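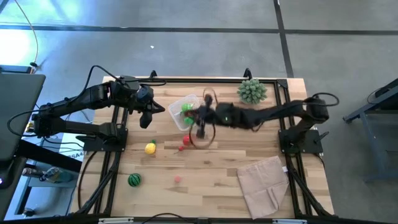

Two black robot arms over a butcher-block table.

Kariuki's second record goes out in December, with a changed track order

Trilesum has confirmed the final sequence for Kariuki's second album, and it differs from the one printed in our last issue. The record now runs to eight songs. "Emstead," which was listed as the closer, moves up to the third slot, and the long instrumental that used to sit there has been taken off the album and will be released separately as a download. Subscribers who ordered the vinyl on the strength of the old listing do not need to do anything. The sleeves had not been printed when the change was made.

The reason given by the label is side length. The earlier sequence put too much music on side A, and a long side has to be cut at a lower level to fit the grooves. The first test pressing was quiet enough that surface noise could be heard under the intro to the opening song. Taking the instrumental out and moving one short song across to side B evened up the two halves, and the second test pressing was approved on Wednesday.

Akinyi Kaijage, who sings and writes most of the words, told us she had wanted the instrumental gone for some time. "It was a good piece of music in the wrong place. You had two songs with a lot of words in them and then a long stretch where people went to get a drink." Pendo Shemweta, who plays guitar and wrote the piece, was less sure. He asked that it be released in full length and without a fade, and the label agreed to both.

Readers who follow the group online will know that most of the interest this month has been in a different question, namely whether Kaijage and Shemweta are still working together at all. The talk began when Kaijage removed the band name from her profile and replaced it with her own. A number of fan accounts treated this as a split. A short post from Shemweta later the same evening, which read "see you at rehearsal," was taken as sarcasm by some and as a denial by others.

We asked both of them. Kaijage said the profile change was made so that her solo single could be listed under the correct artist name, and that the service would not let her show two names on one page. Shemweta said his post was meant for the drummer. Neither wished to add to that. The solo single has no release date yet and will not appear on the album.

Recording details

Basic tracks were recorded live in one room, with vocals added later. The drums were recorded with a small number of microphones and no samples were added afterward. Kaijage's voice was recorded twice on most songs. On the finished mixes the second take is used only in the choruses, placed low, and on "Emstead" it is not used at all.

The guitar sound on the first album drew complaints, including several in our letters column, and Shemweta said he had read them. The amplifier is the same. The difference is that it was placed farther from the microphone and that the signal was no longer compressed on the way in. Listeners who compare the two records at matched volume should hear more of the pick and less of the room hum between phrases. At unmatched volume the older record will seem louder, and it is.

There are two masters. The download and streaming version was made at a slightly higher level than the vinyl version, which also has the low end summed to mono below the bass guitar's upper range. This is normal practice for a lacquer cut. The CD uses the same master as the download.

Vinyl numbers and ordering

The first pressing is 1384 copies on black vinyl. That figure covers the mail-order copies, the copies held for shops and the copies the band will sell at shows. It is an odd number for the plain reason that the plant delivers whatever passes inspection from the run, and Trilesum has chosen to sell all of it. There is no colored edition. The label said it may order a second run if the first one sells out, but that the second run would have a different matrix etching so that collectors can tell them apart.

Orders already placed will ship in the order they were received. If you have moved since ordering, change your address in your account before the end of the month. Address changes sent by reply to this newsletter will not be seen by the warehouse. Orders that include both the album and a T-shirt will be held until both are in stock, unless you select split shipping, which costs extra.

The lyric sheet has been corrected. In the advance copies sent to radio, the second verse of the title song was printed twice and the third was missing. Stations have been sent a replacement PDF.

Live dates

The release show is at the Clederville Assembly Rooms. Doors open at 7 p.m. and the band is due on stage at 8:30. Age limit is 19 and over on the floor, and under-19s may sit in the balcony with an adult. The balcony has its own entrance on the side street, and floor tickets are not valid there.

The set will include the whole of the new album in sequence, followed by songs from the first one. Shemweta said the instrumental will be played between the two parts, "where it can be as long as it likes." There will be one support act, to be named by the venue. A second Clederville date has been discussed but is not on sale, and any listing that claims otherwise should be treated with care - we have seen one already, on a resale site, with a seat number for a room that has no numbered seats.

Tickets bought for the canceled spring show are valid for this one without exchange. Bring the original ticket or the email. Refunds for the spring show have closed.

Corrections to last issue

The bass part on the single was credited to the wrong player. It was played by Shemweta. The running time we gave for the single was that of the radio edit, and the album version is longer by one verse.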